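Stundale resort's "stay inside the gates" deal leaves plenty of questions

Stundale, the theme park that keeps promising a simpler family vacation, has a new offer for guests who book one of its own hotels. Anyone who stays 4 nights at the Lusamska Lodge this November will get early entry to the park each morning, a shuttle to the gate and what the resort calls "priority planning." The price starts at $900 per room, with park tickets sold separately.

That last part is easy to miss. It appears near the bottom of the booking page, under the section on parking, and the total changes only after you have entered your dates and your children's ages. A resort fee is added on the next screen.
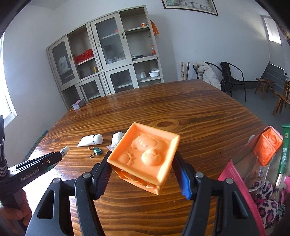 An orange cube with two round, chick-like characters in relief, on a wooden table.

The resort says the lodge package is the best value for families who want to be first in line. It may be, for some of them. But the early entry period starts at 8 a.m. and covers only part of the park. The Mösli mountain coaster, the ride most visitors come for, is not on the list of attractions that open early. Asked on Tuesday whether that would change before November, the resort said it was "reviewing the full guest experience" and did not give a date.

Then there is the shuttle. The announcement describes it as "frequent," a word the resort has used before. No schedule has been posted. Guests at the lodge can also walk to the gate, though the route crosses the main parking lot and has no shade, and families with strollers may want to see it for themselves before counting on it.

Off-site hotels are not standing still. The Elo, a plain two-story motel across the highway, is advertising a family room at $500 for the same 4 nights, breakfast included. It has no early entry and no character greetings in the lobby. It does have free parking, while the lodge charges for each night a car stays in the garage. 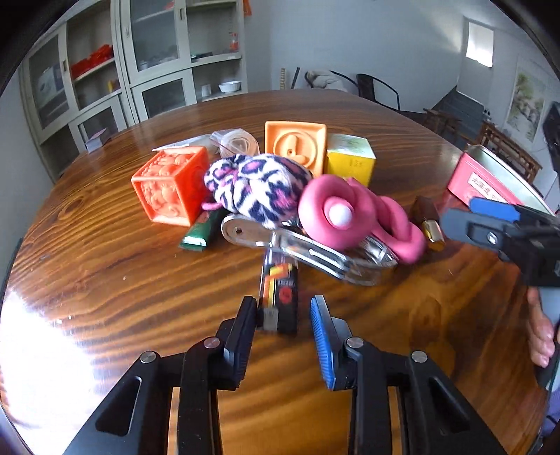
"Priority planning" is harder to pin down. According to the resort, it means lodge guests can make restaurant reservations before the general public. How long before is not stated. Several of the sit-down restaurants take walk-ins at lunch in the fall anyway, and two of them close on weekdays once the summer season ends.

The number of rooms is another sticking point. The resort has set aside 87 of them at the starting price, spread over the whole month. After those are gone, the rate goes up -- by how much, the booking page does not say.

Cancellations are free until two weeks before arrival. After that, guests lose the first night. Changes to the dates count as a cancellation if the new stay falls outside November, so anyone waiting on a school calendar should read that section twice before paying.

Bookings are open now on the resort's website and by phone.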